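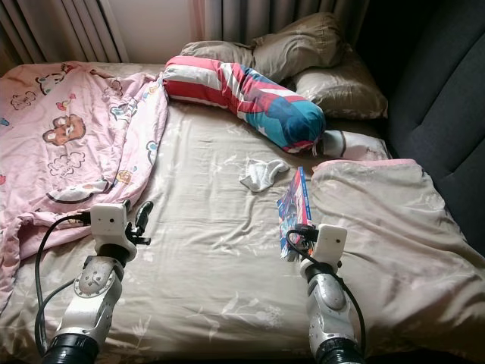
Section 6. Bedside set-up and routine care of the two-arm unit

Applies to the Urum two-arm home unit with head camera. Read Section 5 (Base and power) first. The steps below assume the base is assembled, the wheels are locked and the unit has passed its power-on check.

6.1 Before you start

You will need:

The 4 mm hex key from the tool roll
A soft lint-free cloth
The spare finger pads (bag marked P)
The cable clips
A tape measure

CAUTION: Keep people and pets off the bed whenever the arms are powered. The arms can move without a sound from a standing stop.

CAUTION: Do not hang clothing, towels or bags on the arms, even with the power off.

6.2 Placing the base

1. Wheel the unit to the open side of the bed, with the head camera facing the mattress.

2. Leave a gap of 30 cm between the front of the base and the bed frame. Measure at floor level. A valance or a hanging blanket will give you a false reading, so lift it out of the way first.

3. Set the column height so that both grippers clear the bedding when the arms are in the Ready pose. The grippers should hang just above the sheet without pressing into it. If you have changed to a thicker mattress or added a topper, set the height again.

4. Lock the wheels. Push on the column at shoulder height. If the base rocks, adjust the leveling feet as described in Section 5.

5. Check that neither arm can touch the headboard at full reach. Padded headboards do not always show up well to the depth sensor, particularly dark ones. If an arm can reach the padding, move the base toward the foot of the bed or enter a keep-out line (see 6.5).

NOTE: Curtains close to the bed should be tied back or left hanging straight. A curtain that blows across the bed will stop the task with message W12 (Moving background).

6.3 Routing the gripper cables

Each gripper has one black cable that leaves the housing and runs back along the arm. The cable has to have slack at the wrist, so a small loop is correct. Do not pull it tight.

1. Switch off at the base and wait for the status light to go out.

2. Starting at the gripper, follow the cable back with your fingers. Feel for flat spots, nicks or twists.

3. Fit a cable clip at each marked point on the arm segments. Leave the section between the wrist and the first clip free.

4. Turn the wrist by hand through its full travel in both directions. The loop should open and close without catching on a joint housing or a screw head.

5. Repeat for the other arm. The two arms are mirror images, so the left loop and the right loop do not fall on the same side.

CAUTION: A loop that is too long will drag on the bedding and can pick up a blanket edge. If the loop touches the sheet in the Ready pose, take up the slack at the first clip - never by wrapping the cable around the wrist.

6.4 Checking the grippers

Do this once a week, or after any task that ends with message G3 (Grip lost).

1. Wipe the square face of each gripper housing with the dry cloth. The two dark openings on the face are the close-range sensors. Lint from bedding collects there. Do not use spray cleaner, compressed air or anything pointed.

2. Open and close each finger by hand with the power off. The articulated tip should move freely and come back without sticking.

3. Look at the finger pads. Replace them if the ribbing is worn smooth or an edge has lifted. Pads are replaced in pairs.

4. Check the housing screws with the hex key. They should be snug. If one turns, tighten it until it stops and no further. The threads are in plastic and will strip.

5. Power on and run Grip Test from the Service menu. Each gripper closes on itself, opens, and reports a number. Anything under 54 is a fail. Clean the sensors and run the test once more before calling for service.

6.5 Teaching the bed

The unit needs to know where the bed ends and what normally stays on it.

1. Strip loose items from the bed. Leave the fitted sheet, the pillows and any bolster where they usually go. The sheet does not have to be smooth, and ordinary wrinkles cause no trouble.

2. Select Teach, then Bed. The head camera tilts down and the arms go to the Ready pose.

3. Stand back. The scan takes almost 2 minutes.

4. On the tablet, check the outline against the bed. Drag any corner that is wrong. Patterned sheets with a matching duvet can be read as one surface. If this happens, draw the edge of the duvet in by hand. A contrasting trim helps the unit find the edge by itself the next time.

5. Mark the pillows and bolster as Stay. Anything not marked Stay will be treated as something to pick up or fold.

6. If needed, draw a keep-out line along the headboard.

7. Save.

NOTE: A bolster with a drawstring end should be placed with the tie where the camera can see it. Hidden cords are the most common cause of a snagged finger.

6.6 First pick-up trial

Use items you would find on a bed on a normal day. One soft item and one stiff item make a good first trial. A sock and a thin book or magazine work well.

1. Put the sock on the open sheet, away from the folds of any blanket.

2. Put the book down where one gripper can reach it without crossing in front of the other. A book standing on its edge is easier to grip than one lying flat. For flat books, see Section 7.

3. Push blankets and the duvet to the sides so that the middle of the sheet is clear.

4. Select Trial. Keep one hand near the stop button on the tablet.

5. The unit picks an arm for each item. Watch the fingertips as they come down. They should close on the item, with no fabric pinched underneath.

6. If a fingertip catches the sheet, press Stop, raise the column one notch and run the trial again.

7. When both items have been lifted and set in the tray, select Accept.

Thin covers will bend under the default grip. If a comic or magazine comes up creased, lower the grip one level under Settings, Paper Items. This does not change the grip used for fabric.

6.7 Messages you may see during set-up

W12 Moving background. Close the window or tie back the curtain, then select Resume.

W15 Low light. The far corner of the bed or the area by the headboard is too dark. Turn on a lamp. Light from one side only is acceptable as long as the middle of the bed is lit.

G3 Grip lost. Clean the sensors and check the pads (6.4).

G7 Arms too close. Two items are closer together than the grippers can work. Move one, or let the unit finish with a single arm by selecting One Arm.

C4 Cable load high. Switch off and check the loop at the wrist (6.3). Do not clear this message without looking at the cable.

6.8 Parking and storage

1. Select Park. The arms fold back over the base.

2. Wait for the status light to turn amber before unlocking the wheels.

3. Cover the head camera with the cap. Leave the gripper housings uncovered so the cables are not bent.

Spare pads, clips and cables are supplied through Plarnix. Have the serial number from the base plate ready when ordering. Service visits are booked through the Pratbridge depot.

Section text checked by Bayu Hartono. Revised 10/08/2023: grip test limit changed, C4 added to 6.7.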